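Orero to Open a Put-Away Workshop and Lending Shelf in January

FOR IMMEDIATE RELEASE

29 December 2018

I'm writing this one myself, because the last time we sent out a press release somebody else wrote it for us and it made Orero sound like a bank. We are a storage and home-tidying studio. We have one big room, a lot of cabinets, and a kettle that gets more use than the phone. So please take this as the official announcement, just in my own words.

In January we are opening the room to the public. There will be a workshop every Wednesday evening and a second one on Saturday mornings, and alongside them we're starting a lending shelf, where you can borrow storage boxes and try them at home before you spend any money. We're calling the whole thing Clemari. It was the name of the street my grandmother lived on, and she had the tidiest linen cupboard I have ever seen, so it felt right!

The idea came out of house visits. I'd go to see a family, we'd talk for an hour about the hall closet, and sooner or later we'd get to the pile of containers they had already bought. Nice ones, too. Too tall for the shelf, or too deep for the door to close, or with a lid that needed another hand's width of air above it. All that money, and the scarves were still on the chair. I kept driving home thinking that people should be able to carry a box to their own cabinet, push it in, live with it for a week and bring it back if it's wrong.

So that's what the shelf is for. We're opening with 505 boxes, bins and trays in it, and every one can go home with you for 14 days if you're a member. Membership is $38 for the year and covers everyone in your household. If you fall in love with a box you can buy it and we'll take the borrowing time into account. If you don't, bring it back and try a different size.

The workshops run for two hours and are very hands-on. I talk for the first ten minutes or so and then everybody gets up. We work at real cabinets with real doors, with everyday stuff to put in them: table linens, board games, chargers, the good serving bowls, a frightening amount of gift wrap. You measure, you empty, you sort, you put things back, and then you do it again because the first try usually has the heavy things up high. Groups are kept to six people per cabinet wall, so there's elbow room and I can get to all of you.

One evening each month will be about a single piece of furniture. January is the two-door cabinet, my favorite, and the most badly treated thing in the American home. The top turns into a parking lot. Mail lands there, then a box that was only going to sit there until the weekend, and by spring you can't see the wood. We'll spend the whole session on what belongs inside, what may stay on top, and how to tell when a box is simply too big for the spot you picked. Bring the inside measurements of yours if you can: width, height, and depth with the doors closed.

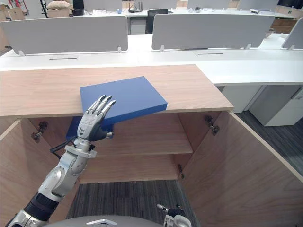 Words: Yesenia Puma, Orero
Workshop plan: Hernán Castaño and Yesenia Puma

A flat blue box set at an angle on a pale wood cabinet, with one corner hanging over the front, is a very good place to begin a lesson. Hernán likes to start people with the top and then open the doors. I like to start with the doors already open, so you can look from the box to the space and back again before your hands get involved. We have agreed to disagree, and you'll get his way on Wednesdays and mine on Saturdays.

Hernán Castaño joined us this fall and he has been the engine behind all of this. He spent years fitting kitchens and he thinks about cabinets from the inside out, hinges first. I asked him for a quote and he gave me this:

"Open both doors all the way. I see people work with one door open and the other one half closed, reaching around it like they're trying not to wake somebody up. Open them both, look at what you have, and don't put anything in until you've decided where the big flat things go. Big flat things first. The little stuff will always find a place."

He's right about the flat things. A wide, flat box needs a surface under all four corners, and it needs to go in straight. If a corner is over the edge, the next person who walks past with a laundry load is going to catch it with a hip (me, every time). We have a whole exercise on this. It's called Square It Up, it takes five minutes, and it has made grown adults gasp.

We also want to thank the people who helped get the room ready. The cabinets came through Restrepo, a small woodshop a few blocks over, and Duván Chambi there was patient with us while we changed our minds on shelf heights. I asked Duván what he wishes people knew about the furniture he sends out the door.

"That the shelves move," he told me. "I drill all those holes for a reason. People get the cabinet home, leave the shelf where it was in the shop, and then buy boxes to fit around it for the next ten years. Take the shelf out. Put it one hole lower. It takes a minute."

We'll have a session on just that, too, most likely toward the end of January, once I've talked him into coming by to teach it.

Labels and the check-out cards for the lending shelf are by Piltier. Évan Moulin drew the little cabinet that goes on each card, and I'm a bit obsessed with it. Every box has its outside measurements on the card in large type, plus a line for notes from whoever borrowed it last. I'm looking forward to those notes more than anything. I want to read "too deep for the bathroom, perfect for sweaters" in somebody's handwriting.

A word on what Clemari won't be. I don't do before-and-after shaming, and you won't be asked to bring photos of your mess or throw out anything you love. If you own four fondue sets, we will find a home for four fondue sets. My colleague Ataberk Uysal, who handles bookings and will be the friendly voice on the phone, keeps his entire record collection in what was meant to be a sideboard, and it works beautifully.

The practical part, for calendars and listings:

What: Clemari, a series of put-away workshops and a storage box lending shelf
Who: Run by Orero, with Hernán Castaño and Yesenia Puma
When: From the second week of January. Wednesdays 6:30 to 8:30 p.m., Saturdays 10 a.m. to noon
Where: The Orero studio, 1046 Alder Street, ground floor, entrance on the parking lot side
Cost: First workshop free. After that, $22 each, or $15 for members. Annual membership $38 per household
What to bring: A tape measure, your cabinet measurements, and one item you have never known where to keep

Kids over ten are welcome with a grown-up and are often better at this than we are. The studio is step-free and we have stools at every cabinet for anyone who'd like to sit while they sort. If you need us to set up a lower cabinet for you, tell Ataberk when you book and it'll be ready.

Reporters, bloggers and anyone who writes the neighborhood newsletter — please come! You're welcome at any session, and if you'd like a quiet look at the lending shelf before we open, Hernán and I are in the studio most afternoons after New Year's. We're happy to talk cabinets for as long as you can stand it. Call the studio and ask for Ataberk, or just knock on the side door. Knock loudly, the radio is usually on.

About Orero

Orero is a home storage and tidying studio. We visit homes, plan cabinets and closets, and help people put things where they can find them again. Clemari is our first program open to the general public.

Media contact: Ataberk Uysal, bookings and press, Orero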